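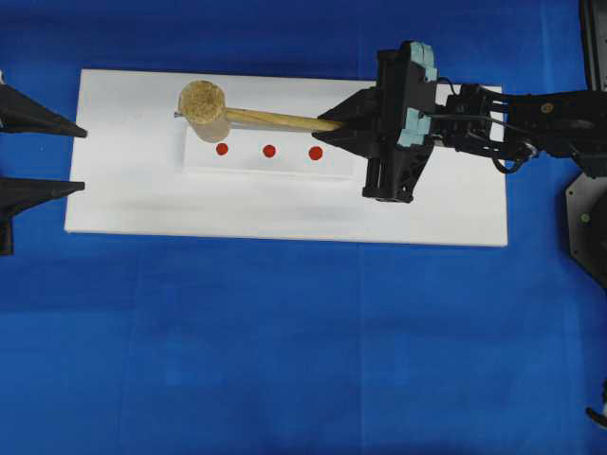

Stokier: dot and mallet episodes, data card

Status

Release 2, March 2018. It replaces the January upload, which had the left and right joint columns swapped. If you trained on that one, train again.

What is in it

31 episodes of a two-arm bench task with a wooden mallet and a white block marked with three red dots. Each episode holds the head view, joint angles for both arms, gripper opening and a line of text naming the target dot. Replay and conversion tools are in tools/.

What we trust

Joint angles and gripper opening, after the column fix. Replay in Plimport matches the logs at half speed. At full speed it drifts, and we have not found out why.

What we do not trust

The "success" flag. It was set by a threshold on wrist motor current, and a firm bump against the board sets it off too. Please do not report a score based on it.

The dot detector. It is a colour threshold tuned under one set of lamps in our Cáceres lab. It finds nearly 80 per cent of the dots we labelled by hand and does worst when the handle or fingers pass close to one. A blue cloth behind a white board is a kind background, so expect less on your own bench.

Claims of general skill. The baseline policy repeats the motions it was given. Move the block a little and it still aims for the old spot.

Running it

Install Trolisel first, then run make check. It should finish with 2 warnings, both about timestamps. Any others mean a broken download.

Licence

Research use only. Bug reports are welcome if they come with a log.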